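Notes pour l'orateur : « Combien d'exemples, et pour quoi faire ? »
Version relue samedi, à garder sous la main. Durée visée : vingt minutes, questions non comprises.

Diapo 1. Titre
Dire bonjour, ne pas lire le titre. Annoncer tout de suite que je n'ai pas de belle courbe à montrer. Je viens parler de la collecte, c'est-à-dire du moment où des gens tiennent des pinces à la main et refont le même geste jusqu'à la pause.

Diapo 2. Le chiffre
Le devis de Rindham parlait de 1000 démonstrations pour la tâche de rangement. Demander à la salle d'où sort ce nombre. Laisser un silence. Je l'ai demandé aussi, et la réponse a été « c'est ce qu'on fait d'habitude ». Je ne dis pas que c'est faux, je dis que je n'ai vu aucun essai qui le justifie.
À la fin de la campagne Ullo, il nous en restait 803 après tri. Insister sur « après tri » : le mot cache presque tout le travail.

Diapo 3. Le poste de collecte
Une table, une boîte orange, un vase, des pinces tenues à la main. Les marqueurs servent à retrouver la position de la pince. Ne pas s'attarder sur le matériel, il y aura des questions de toute façon. 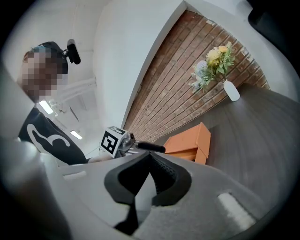 Ce qui m'inquiète davantage, c'est la variété. On nous promet un modèle qui généralise, et on l'alimente avec une seule pièce, une seule table, les mêmes habitudes de main. Je veux bien croire aux miracles de l'augmentation de données, mais qu'on me montre le même score dans une cuisine. (Pause. Quelqu'un de Bartoš protestera, laisser faire.)
Rappeler le test de juillet : on a déplacé la boîte vers le bord de la table et le taux de réussite s'est effondré. Le rapport interne appelle cela « une sensibilité résiduelle ». Lire l'expression telle quelle, sans commentaire.

Diapo 4. Qui décide qu'un exemple est bon ?
Sur la première série, 247 enregistrements écartés. Motifs notés dans le tableur : suivi perdu, geste repris, « bizarre ». Le motif « bizarre » arrive en deuxième position. Or un geste hésitant contient peut-être l'information qui nous manque, à savoir comment on se rattrape. En nettoyant, on apprend au système un monde où personne ne rate rien.
Si la salle suit, raconter la relecture croisée : deux annotateurs, les mêmes 10 séquences, et un désaccord sur quatre d'entre elles. Sinon, passer. 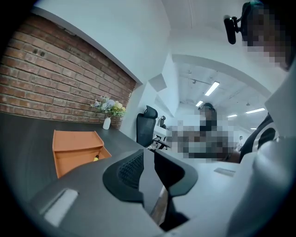

Atelier Apprentissage par démonstration, département Robotique de Festedbridge

Diapo 5. Le point de vue de la pince
L'argument de vente : l'image vient de l'outil, donc le robot verra la même chose que pendant la collecte. En partie vrai pour les doigts et l'objet. Pour le reste, la caméra ramasse aussi les murs, les lampes du plafond, les collègues. Qui peut me garantir que le modèle ne se repère pas sur les briques ? Nous avons proposé un essai avec un fond masqué. Il est toujours « planifié ».
Ajouter un mot sur les visages. Le floutage est indispensable et je ne le discute pas. Je demande seulement qu'on vérifie son effet sur l'apprentissage, au lieu de supposer qu'il est nul.

Diapo 6. Ce que je propose
Parler lentement, c'est la seule diapo que les gens photographieront.
Fixer le critère d'arrêt avant de commencer la collecte.
Garder les échecs dans un dossier à part, avec leur motif écrit en toutes lettres.
Changer de pièce avant de doubler le volume.
Publier le taux de rejet à côté du taux de réussite.

Diapo 7. Questions probables
« Plus de données règle le problème, non ? » Répondre : peut-être, montrez-moi la courbe, y compris la partie plate.
« Vous êtes contre la collecte manuelle ? » Non, j'y passe mes journées. C'est d'ailleurs pour cela que j'aimerais savoir à quoi elle sert.
« Et la simulation ? » Renvoyer à l'exposé suivant, je n'ai pas les compétences et il me restera deux minutes.

Penser à couper les notifications et à rendre l'adaptateur vidéo.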